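4.2 Tracked links and what the click counts mean

The opens reported in Section 4.1 depend on a small image being loaded by the reader's mail program. Many programs now load that image on their own, and others block it until the reader asks for it. We therefore treat opens as a weak signal and base the main results on clicks. A click needs a tracked link, and the way those links are built affects what gets counted.

All mailings in the study were sent from Drerkex, the mailing tool already in use at the Mirkport office. For every link in a newsletter, Drerkex writes a short redirect address. The address holds a code for the mailing, a code for the position of the link in the text, and a code for the list segment. It does not hold a code for the individual subscriber. We turned that option off before the first mailing, so a reader who clicked the same link on a phone and later on a desktop computer was counted twice unless the two clicks could be joined by a cookie.

The redirect server stored the time of the request, the user agent string, and the three codes. It then passed the visitor on to the landing page, where the web analytics script recorded the visit a second time. The two records should agree. In practice they differed, and most of this section deals with the difference.
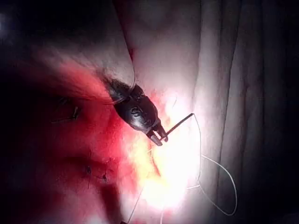
The first source of disagreement was automatic scanning. Company mail filters often follow each link in a message before it is delivered. These requests reach the redirect server and look like clicks, but they rarely run the script on the landing page. We marked a request as automatic if it met either of two rules. Under the first rule, all links in one mailing were requested from the same address block within 7 seconds. Under the second, the request hit a hidden link placed in the footer with no visible text. Requests marked in this way were removed before any rate was computed.

The second source was script blocking on the landing page. A person who clicks and blocks the script shows up in the redirect log and is missing from the analytics report. We could not remove this effect. We report the redirect count as the main figure and give the analytics count beside it in the tables, so that readers who only have one of the two in their own setup can compare like with like.

The third source was forwarding. When a subscriber forwards a newsletter, the new reader uses the same tracked link and is assigned to the subscriber's segment. We made no correction for this. The Sárközi list, which goes to trade buyers, is probably affected more than the others, as its readers told us in the sign-up survey that they often pass mailings on to coworkers.

Segments and subject lines

Each list was split at random into 2 groups of equal size. One group received a subject line naming the product, and the other received a subject line naming the month. Body text, sender name, and link order were the same in both. Sending started at the same hour for both groups and was spread evenly, so that neither group was ahead of the other in the queue.

We held the split fixed across all 21 mailings. A new split for each mailing would have balanced the groups better over the whole study, but it would have made it impossible to see whether readers grew used to one style of subject line. The cost is that any hidden difference between the groups stays in the data from start to finish. We checked sign-up date, list source, and mail domain and found no difference large enough to matter.

Complete click logs were available for over 80 percent of the sending hours. The gaps came from a restart of the redirect server in July, during which visitors were still passed on to the landing page but the request was not written to the log. Mailings with a gap in the first day after sending were left out of the comparison of subject lines. They were kept in the analysis of link position, where both groups lose the same hours.

Figure 3. Dark instrument shaft and silver grasper, with white suture thread over red-stained and pale tissue.
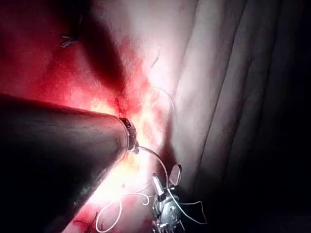
Gallau, 8/21/26

The counts in this section were taken from the logs as they stood on the above date. Late clicks continue to arrive for months after a mailing, mostly from readers who search their inbox for an old offer. We closed each mailing for analysis after a fixed window of days, the same for every list, and ignored later clicks.

Link position had a clear effect. The first link in the text drew the most clicks in nearly every mailing, including those where it led to a page of little commercial interest, such as opening hours. The last link before the footer came second. Links in the middle of the text did poorly unless they stood on a line of their own. Buttons did somewhat better than text links in the same position, but only a few mailings contained both, and we do not draw a conclusion from them.

The effect of the subject line was smaller. Product subject lines led to more clicks on the product link and fewer on the other links, and the totals for the two groups were close. This pattern fits the idea that the subject line sorts readers by interest before they open the message. It does not tell us whether a reader who skipped one mailing was more likely to open the next.

Unsubscribe requests were logged separately and are not counted as clicks. In earlier reports from the same office they had been included, which made mailings that annoyed readers look successful. Figures from those reports should not be set beside ours.
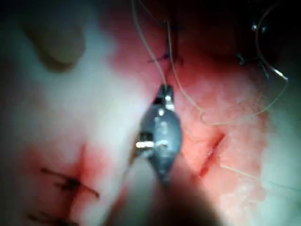 Ezequiel Segura, commenting on a draft of this section, objected to the use of raw clicks as the main outcome. In Segura's view, a click on a first link is often a habit or a slip of the thumb on a small screen, and a visit should count only if the reader stays on the landing page long enough to read something. The comment went on to suggest that the order of the links be changed at random between readers, so that position and content could be told apart.

We agree with the second point. Link order was set by the editors and followed the importance they gave to each item, so the first link was usually also the strongest offer. The opening-hours links mentioned earlier are an exception, but there are too few of them to settle the matter. Random link order is supported by Drerkex and will be used in the next round of mailings on the Sárközi list.

On the first point we are less sure. Time on page comes from the analytics script and is missing for every visitor who blocks it. A rule based on time would remove those readers from the study altogether, and they are unlikely to be spread evenly across lists. We repeated the link position analysis on visits with a recorded time of at least 7 seconds. The order of the positions stayed the same, with a smaller gap between the first link and the last. Both versions are given in the appendix, along with the filter rules in the form in which they were run.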